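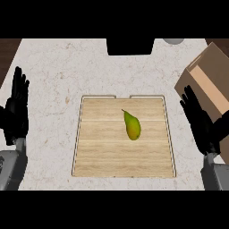 OK so I finally quit buying bread. Day 40 of keeping a sourdough starter alive and I have opinions (sorry in advance!!)

My starter's name is Jadness. My niece picked it, I don't ask questions. She gets fed at 7 every morning before I've had coffee

First three loaves were bricks. I was using water straight from the fridge and then wondering why the dough just sat there all day doing nothing

What fixed it for me: one long rise on top of the dryer, then overnight in the fridge. Also I quit adding flour every time it felt sticky. Sticky is fine! Wet your hands and keep going

And let it cool before you cut it, I know, I know, I ruined a really good one in August
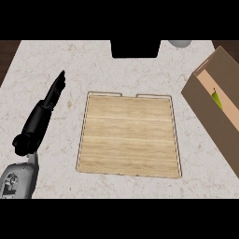

Inna Yurchenko replied that I should try swapping in some rye, 40 grams or so, and skip the extra salt. She says hers smells like apples now?? Mine smells like a gym bag so I'm in

Rye loaf goes in Saturday, will report back. Still need a decent bread knife if anyone has one they love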